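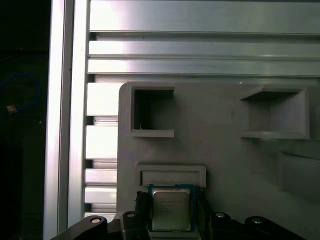 I've been putting off writing about the robot at work until I'd had enough weeks with it to have a real opinion. Well, it's been here since February, and my opinion is that I love it. There, said it!

Some background for anyone new. I work on the refurbishing side at Kallstead. Old office desktops come in by the pallet, and we test them, swap what needs swapping and send them out again to schools and small businesses. The last big order was 1651 machines for one customer, and every one of them had to be opened up. If you've ever handled processors for a whole shift you know what that does to your thumbs. Also your eyes. Also your mood at four in the afternoon, when you're lining up a little gold triangle for the umpteenth time and somebody wants to talk about lunch orders.

So now the arm does a good part of the processor handling, and the four of us on the bench do everything around it. I was the skeptic, by the way. Erlinda was the one who volunteered to train on it first, and for two weeks I made jokes while she learned to teach it positions. Then she went on vacation and I had to take over, and I was hooked by the second morning.
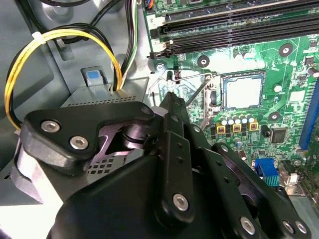
Darcy McKinnon
Aug 18, 2018

What surprised me most is how much the job has turned into looking. I used to have my nose in the case, and my whole attention went to my own fingers. Now I notice things. Cables that could get in the way of the gripper, a socket lever that doesn't feel right, a fan connector somebody forced on years ago. I tidy wires before the arm goes in, and I've gotten weirdly proud of it – a well-dressed case is a beautiful thing.

It isn't all roses. The first month was slow, slower than doing it by hand, and there was a stretch when it stopped every time a case sat a hair too far to the left. Kobina fixed that with a pair of stop blocks and a lot of muttering. Older cases are still a pain, and we keep 21 models on a list of ones we do entirely by hand. I kind of like those days too.

Then there's the question my mom asks every time she calls, which is whether it's going to take my job. I don't know what the place will look like in ten years. So far nobody on our bench has been let go, and two of us got a raise for the extra training. But I do think the worry is fair, and I was glad when Shiyu, our lead, put it on the agenda and let people talk for a full hour. Floarea asked who gets trained next and whether the night crew would get the same chance. They start in the next round, and she's on the list!

My thumbs, meanwhile, have stopped hurting. I picked up my guitar again last month for the first time in ages. Next up for me is learning to write the programs from scratch instead of just fixing up Erlinda's, so expect more posts with a lot of exclamation marks in them.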